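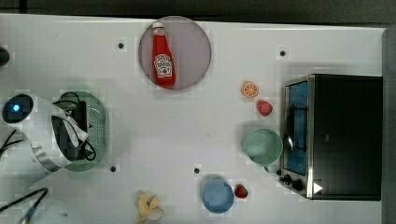 Stendton Lab Working Group on Safe Operation
Minutes, 2025-11-06
4 min read

Present: Flora Gillies (chair), Donnie Lennox (minutes), operators from the Texier and Bovar benches. Apologies from Cilleck.

1. Previous minutes
Approved with one correction. The July audit covered both benches, not Texier only.

2. Bench layout rule
Flora went through the revised wording. Props stay on the tabletop and nothing is stored within reach of the arm's base. Layouts are reset from the printed sheet between runs. Bovar asked if plates may stay down with items on them. Agreed that they may, if the sheet shows it.

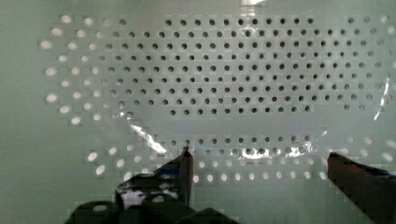
3. Approach speed near thin or perforated parts
Donnie proposed a slower limit for the last 15 cm of any approach. Texier operators felt this would add too much time to each run. After discussion the limit was accepted on trial for three weeks. Operators are to log every contact with a rack, strainer or basket – including light touches that do not stop the arm.

4. Wrist camera checks
Blurred views are acceptable in transit but should not be used to judge finger position. The operator pauses, lets the view settle and then closes the gripper. Flora will add this to section 3 of the operating standard.
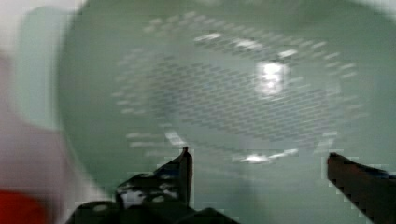

Wrist camera view over the perforated green surface, fingers open. Image blurred by motion.

5. Cable routing
Loops at the wrist were discussed again. The current text says only that cables must be "tidy", and the group found this too vague to check. New wording: loops must clear the fingers through the full range of wrist rotation, checked by hand at the start of each shift. 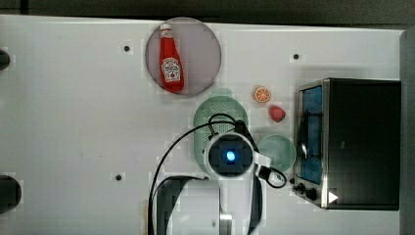

Texier asked who signs for the check when two operators share a shift. The first operator on the bench signs. Roughly 710 old check sheets are still on paper and will not be re-entered.

6. Actions
Flora – update section 3 and circulate.
Donnie – contact log template to both benches.
Bovar – trial the cable wording and report back.

7. Any other business
Cilleck's request for visitor access was held over to the next meeting.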